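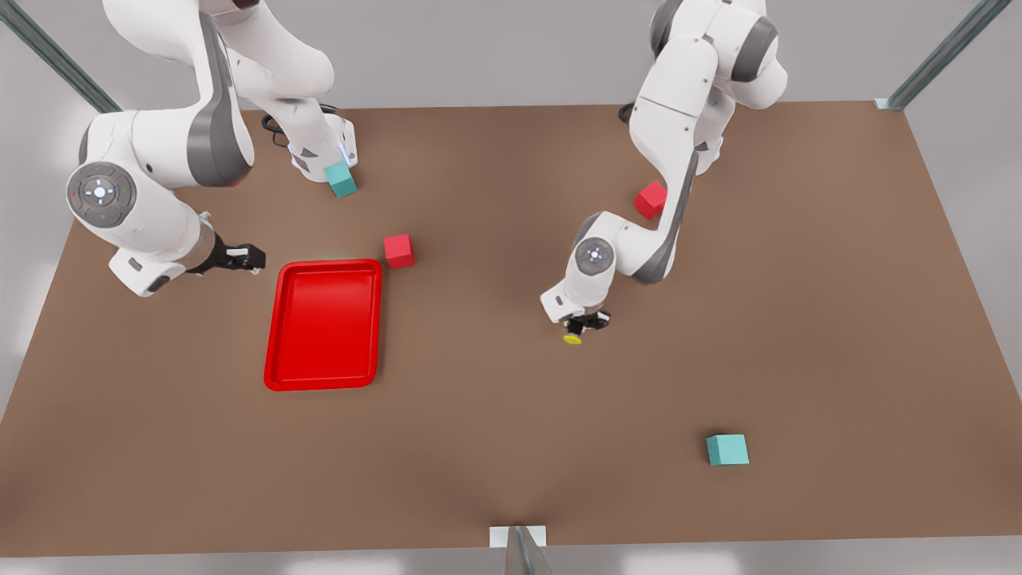
Home Organizing Systems: Frequently Asked Questions

This page collects the questions readers send in about bins, trays, dividers, closet kits and the people who sell them. We don't sell any of it. We have bought a fair amount of it over the years, and a good share went to the thrift store in Trikmont, where it joined a shelf of the same stuff from other people's houses.

Do I need an organizing system at all?

Probably less than the catalog says. Most homes that feel messy have too many things in them, and a system gives those things a nicer place to sit. If you can't close the kitchen drawer, take out what you haven't used since last winter and try again. If it closes, you've saved yourself the price of the dividers.

What is the Pernero plan, and does it work?

Pernero is a paid plan that walks you through the house by category and then suggests matching containers, which Pernero also happens to sell. The walking-through part is decent. You could get it from any library book on housekeeping, and the library won't email you about lids. The container part is where we get grumpy. The suggested set for a mid-size kitchen came to $805 when we filled in the form, and the form never asked what containers we already had.

People who like the plan tell us they needed somebody to set them a schedule. Fair enough. Write to us again in a year and tell us whether the pantry still looks like that.

Are expensive bins better than cheap ones?

Sometimes sturdier, seldom more useful. The Fujimoto pantry bin has thick walls and a good handle, and ours has held up under cans of tomatoes. It also has sides that slope in toward the bottom, so a row of them wastes a strip of shelf behind every bin. Cheap straight-sided boxes fit more in. Measure the inside of the base before you pay for anything. Sellers like to quote the width at the rim, which is the biggest number they have.

What about a plain tray?

Trays are the one thing on this page we'd recommend without much argument. A tray on the counter gives keys, mail and sunglasses a limit, and you can see when the limit has been passed. It doesn't need compartments. Compartments are somebody else's guess about what you own, and they are hard to wipe out.

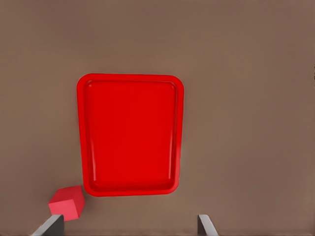 Red plastic tray, seen from nearly straight overhead.

Use whatever you have first. A baking sheet with a dent in it will do the job for a month, and by then you'll know what size you want, or you'll have forgotten the whole project.

Does color coding help?

For a while, in some families. It helps when there are few colors and everyone in the house picked them. It falls apart when one person made the chart. We've heard from parents who bought bins in every shade going, taped a key to the closet door, and found the children had been sorting by what fit through the opening. A color also has to be in stock when you need one more of it. Fluditz changed its blue last spring and the new one doesn't match the old one, if that sort of thing bothers you. It bothers us.

Should I get a label maker?

Masking tape and a marker. If you still want a label maker after you've relabeled the same bin with tape a few times, go ahead, though look at the price of the refill tape before you look at the machine. The tape is where the money goes. Clear bins mostly don't need labels, whatever the photos show. You can see the rice.

How much should I expect to pay for a professional organizer?

Rates vary a lot by town. The quotes readers forwarded us from Trikmont ran from $58 an hour to $95 an hour, with a minimum of two hours. Ask three things in plain words: does the rate include hauling things away, does the organizer get a commission on products, and who pays for products left over at the end. We'd walk away from anyone who is vague on the commission. There are good people doing this work, and the good ones tend to tell you to buy nothing until the sorting is finished.

One more thing on this. "Certified" can mean a serious course or it can mean a weekend webinar - ask who did the certifying and look them up.

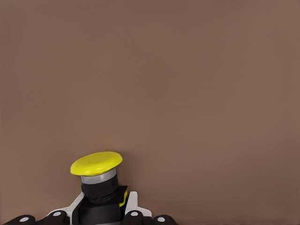 Is it worth paying for a closet kit instead of adding a shelf?

Only if the closet is an odd shape or you rent and can't drill. A kit is mostly a shelf and a rod with a lot of connectors, and the connectors are what fail. A single board on two brackets, screwed into the studs, will hold more and cost less. The kits do come down without leaving much of a mark, so renters may find them worth the extra money.

I bought a set and hate it. Can I return it?

Check the date and check the packaging rule. Fluditz takes back unopened sets with a receipt, but an opened set counts as used even if you only took out one divider to see whether it fit. That seems unreasonable for something you can't judge until it's in the drawer. Our habit now is to cut a piece of cardboard to the stated size and try that in the drawer before opening anything. If the cardboard rocks or sticks, the divider will too.

Do vacuum storage bags save space?

They flatten comforters nicely on the first day. After that it depends on the seal, and we've had seals give up by March on bags we filled in the fall. Don't use them for down or for anything with padding you care about. For spare bedding, an old pillowcase on a high shelf has never let us down, and you can use the pillowcase.

What about the "one in, one out" rule?

It's cheap, we'll give it that. It keeps a house where it is, so it's a poor start if the house is already full. You'd want a stretch of one in and several out first. Also be a little suspicious of how it gets used in ads - "one out" turns quickly into a reason to buy the one in.

Which drawer should I start with?

The one you open most. Skip the junk drawer. It's slow going, every item in it is a decision, and people tend to quit halfway and shove it all back. The silverware drawer takes ten minutes and you'll notice the difference at dinner.

Do you take free samples from these companies?

We don't. Pernero offered us a kit for this page and we said no thanks. If you've had better luck with one of these products than we have, write in and tell us how long you've owned it. Letters about things bought last week go to the bottom of the pile.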